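Ensinar um robô a arrumar a mesa (e perder a tarde nisso)

Quem passou pelo mezanino da Plidel em maio deve ter reparado que ali se desfaz, com grande seriedade, aquilo que qualquer pessoa faz em casa sem pensar. Deita-se um candeeiro, levanta-se um candeeiro. Enrola-se um cabo, desenrola-se o cabo. Depois alguém diz "outra vez" e recomeça tudo. O projeto chama-se Warnen, tem 178 demonstrações gravadas até ao fecho desta edição e precisa de 400 para a primeira ronda de treino. Fazemos as contas por vocês: ainda falta muito candeeiro.

A ideia de partida era outra. No outono passado ensinávamos por controlo remoto, com a pessoa sentada numa cadeira e o braço Zaner do outro lado da sala a imitar-lhe os gestos com meio segundo de atraso. Meio segundo parece pouco até se tentar apanhar uma ficha elétrica do chão. Tivemos operadores que saíam das sessões com a expressão de quem passou a manhã a enfiar uma agulha com luvas de forno. O Zaner, por seu lado, aprendeu na perfeição as nossas hesitações. Aproximava-se de uma chávena, parava, recuava dois dedos, voltava a aproximar-se. Estava a reproduzir com fidelidade um colega nervoso.

Daí a mudança para a demonstração à mão. O operador calça luvas, prende um cubo com marcas impressas em cada pulso e faz a tarefa com as próprias mãos, à velocidade de uma pessoa normal ou quase. As câmaras leem os cubos, o programa calcula por onde andaram os pulsos e o robô recebe a trajetória mais tarde, sem ter de assistir às nossas conversas sobre o almoço.

O que complica a vida é o resto. Os cubos têm de estar à vista, o que obriga a manter os braços numa posição que nenhum adulto adota de livre vontade. As mangas compridas escorregam por cima das fitas. E há o cabo do candeeiro, que merecia um parágrafo só para ele: nunca cai duas vezes da mesma maneira, o que para o treino é excelente e para a paciência nem tanto. A equipa da Ó Gríofa, que nos cedeu o módulo de seguimento, tinha avisado que os objetos moles eram traiçoeiros. Tomámos nota e escolhemos um candeeiro, convencidos de que era um objeto rijo. Esquecemo-nos da parte que vai à parede.

A mesa redonda também foi tema de debate. Houve quem defendesse uma retangular, com cantos a que o programa se pudesse agarrar. Ficou a redonda, com o argumento de que as casas das pessoas têm mesas redondas e o robô que se habitue.
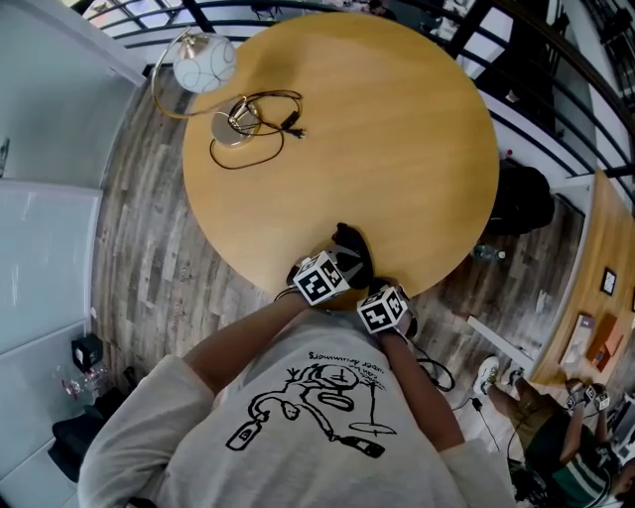
Como participar nas sessões

Continuamos à procura de gente para as demonstrações que faltam, de qualquer departamento e sem experiência prévia. Saber pegar num candeeiro é suficiente. Cada turno dura 2 horas, com pausa a meio, e começa às 10h ou às 14h30. Pedimos que cheguem um pouco antes para apertar as fitas e fazer a calibração, durante a qual se fica de mãos no ar a olhar para coisa nenhuma.

Alguns pedidos de quem edita as gravações depois: relógios e pulseiras ficam na mochila. Se a tarefa correr mal, não a emendem à pressa; digam "falhou" em voz alta e deixem as mãos quietas até ao sinal. As falhas bem assinaladas servem. As disfarçadas acabam por ser aprendidas, e já temos um robô que sacode um guardanapo imaginário por causa disso.

Há 24 turnos em aberto na folha de inscrições, à entrada do mezanino. Os da manhã costumam esgotar primeiro. O candeeiro está disponível em ambos os horários.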